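Folding on the Floor: A Laundry Gallery

December
Posted by the Lis house blog

Search this site Enter keywords Go

I own a table. I own a bed. I fold on the floor anyway, on a green mat, with my knees filing complaints, and I have done it this way through three apartments and one short-lived folding board called the Novance (27 dollars, warped by spring). Every winter I put up a small gallery of how the laundry goes, and every winter somebody writes in to ask why I don't just hang things up. I have seen my closet. You haven't.

The star this year is the black-and-white plaid. It has no respect for anyone.
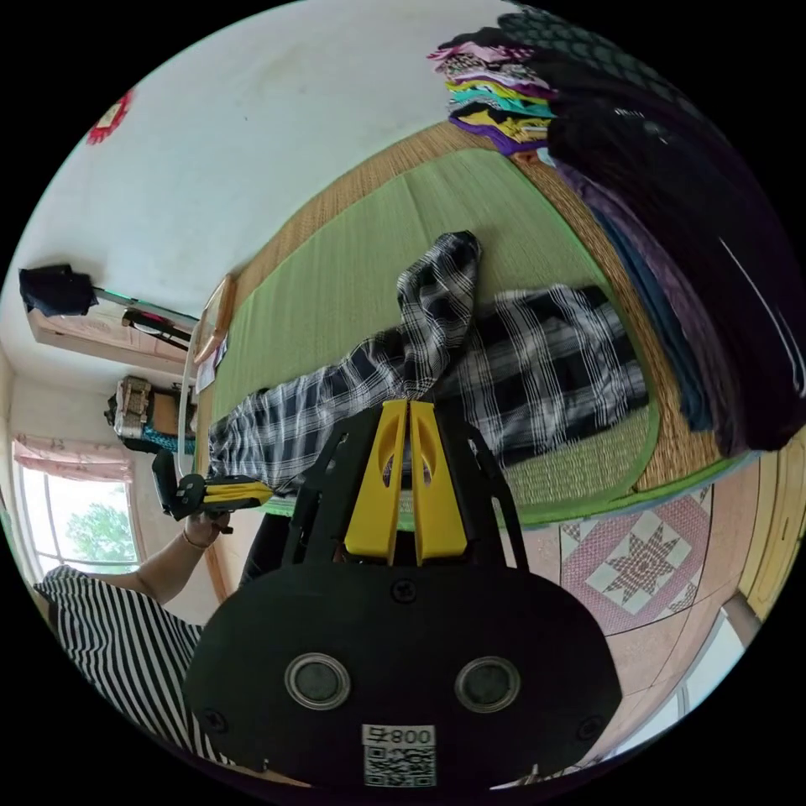
The plaid on the green mat, twisted like a rope at one end, with the folded stack off in the corner being smug.

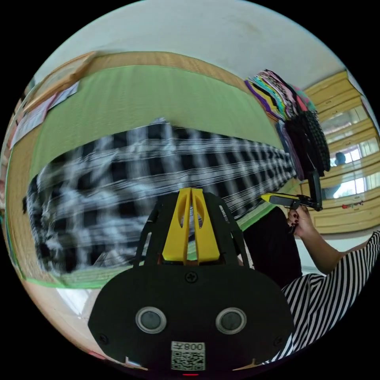 Plaid in motion. Large checks are the worst thing to fold in a hurry, as every crooked line is visible from across the room.

How the plaid gets folded

Spread it first. All the way, corners out, flatter than seems necessary. If you start folding over a twist, the twist will still be in there, and you will find it again in March.

Use the checks. A plaid is graph paper you can wear, and it would be rude to ignore it. Bring one edge over until a dark row sits on a dark row, then smooth from the middle outward with the side of your hand. If the rows refuse to meet, the cloth has been stretched on the line or the person who sewed it was having a day. Either way, split the difference and move on.

Fold in thirds, lengthwise, then in half, then in half again. I used to do quarters. Quarters gave me a brick that slid off every shelf it met. Thirds make something wider and lower that will at least stay put until a door slams.

Do the twisty stuff early. I left the plaid until the end for years on the theory that I deserved to warm up on T-shirts. What I got was a nice pile of T-shirts and no patience whatsoever.

The stack

Pink, lavender, white, yellow, teal and purple, with some patterned edges showing. I don't sort by color. I don't sort by owner either, which has led to words. The stack goes by size, biggest at the bottom – a system I defended for a whole dinner last Wednesday and would defend again.

Folded edges face out. You can pull a shirt from the middle this way without the upper floors coming down on you, in theory. In practice I put one hand flat on top and say something encouraging.

When the pile starts to lean, start another one. A tall stack is vanity. Mine went over last winter at the 18th item and took a mug with it, and the mug was full.

The mat

It gets more mail than the clothes do. It's green, it came from the Amus shop two streets over, it cost 29 dollars, and no, I don't know if they still carry it. The border does a good job of telling me where the folding area ends and the rest of my life begins.

Shake it out before you start. Anything on the mat will be on the laundry in a minute, and then you'll be picking crumbs off a clean sleeve and wondering about your choices. A dry brush along the strands every week or so takes care of most of it. I roll it up between loads if people are coming over, and leave it down if I like them.

Put away or give up

The plaid goes on the second shelf, left side, under the towels. It used to live in the Rinuvmont basket by the door until the basket became the place where folded things went to unfold. The basket now holds umbrellas and seems happier.

If it's past nine at night and you still have a heap, stop. Lay the heap flat on the bed so the creases are at least large ones, and sleep on the other side. I've done this more often than a person with a laundry page ought to say in public.

Next up is the sock drawer, provided I can get it open.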